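Cable snag (two-arm tabletop robots)

From the Jemholm shop encyclopedia, section Faults and Safety

A cable snag is what happens when the wire that feeds a robot's gripper catches on something and the arm keeps going anyway. I get asked about this one more than any other fault on the small two-arm setups, so I'm giving it a full entry (it used to be a paragraph under "Wiring," which was silly of me). Most of what I know comes from a bad couple of weeks with our own pair of arms, the ones we call Basine, plus a lot of emails back and forth with Debashish Amarasinghe, who writes the Ceso control software we run on them.

How it starts

The gripper cable has to be long enough to let the wrist turn all the way around, and that means slack. Slack makes a loop. Put two arms on one rail, have them both reach for the middle of the table, and you've got two loops in the same small bit of air! Sooner or later a loop slides over a corner of the other gripper, or tucks itself under its own elbow, and the next move pulls it tight.

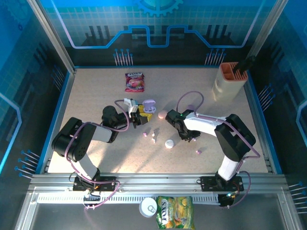
The nasty part is that nothing stops right away. The motors are happy to pull harder for a while, and the cable stretches, and the plug takes the strain. On ours the plug at the wrist would back out just far enough to lose contact, then slip back in when the arm relaxed. So the log said "gripper offline" for a blink and then everything looked fine. I replaced a perfectly good motor over that. Iresha Siriwardena, who had the bench in October, found the real trouble by wiggling the plug with a pencil.

Signs to watch for

A gripper that drops out and comes back by itself is the big one. After that I'd look for an arm that stops a hair short of where it was sent, always in the same pose, or a wrist motor that's warmer than its neighbors at the end of a run. Over one stretch of 40 runs we had 5 dropouts, and every one of them came while both arms were reaching inward. I really should have spotted that sooner.

Some people listen for it, too. A tight cable makes a small creak against the housing. I can't hear it over the fan, but Iresha swears by it.

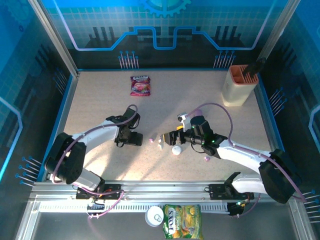
Both arms reaching in toward the middle, purple cables looped above them.

What the arm does when the power blips

This is the safety side, and please read it even if you skip the rest. When the wrist plug loses contact, the gripper may let go. With candy or a little plastic toy that's no big deal, it falls and rolls off someplace. With anything heavy or sharp it's a real problem. The other thing is that a gripper which wakes up again can close on whatever is between its fingers, and that includes yours. Iresha got a pinch that way, reaching in to pick up a dropped piece while the arm looked dead. She was okay, just mad.

So: power off at the base before hands go in. A quiet arm can still have a live motor in it. We used to rely on the software pause, and Debashish was pretty blunt about how bad an idea that was. 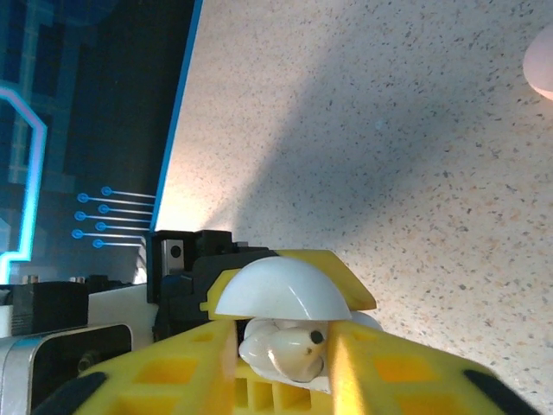

Wrist view of the yellow fingers closed on a small white figurine.

Fixes

Clip the cable near the wrist so the pull lands on the clip and the plug stays out of it. Then turn the wrist by hand, power off, to both ends of its travel and see that the loop never goes tight. Trim the slack a little at a time, too short is as bad as too long! Ceso also has a setting that stops the arm when a motor works too hard for too long. Ours shipped with it turned off, and it's on now, set to 37 on the Ceso scale. Lower than that and it trips on ordinary lifts.

Keeping the arms from crossing the middle together helps a lot as well, though it makes every job slower and I'll admit we cheat on it.

See also: Wiring; Pinch points; Wrist motors, false alarms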